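Household robotics is the branch of automation concerned with domestic chores such as tidying, washing up and folding laundry. Factory machines have long repeated one fixed movement well, but homes change from day to day, and small loose items remain hard to grasp.

The Dresside trial, led by Leonie Harms at Hetico, set 21 chores in 3 flats in Clunenbridge. Its report, dated 10/10/2019, listed 237 attempts. Picking up and putting away small objects went best; cloth went worst.
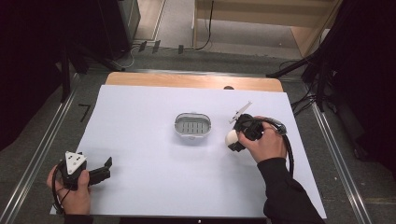
Which chores are hardest for a machine?
Folding clothes and making beds, as cloth changes shape whenever it is moved.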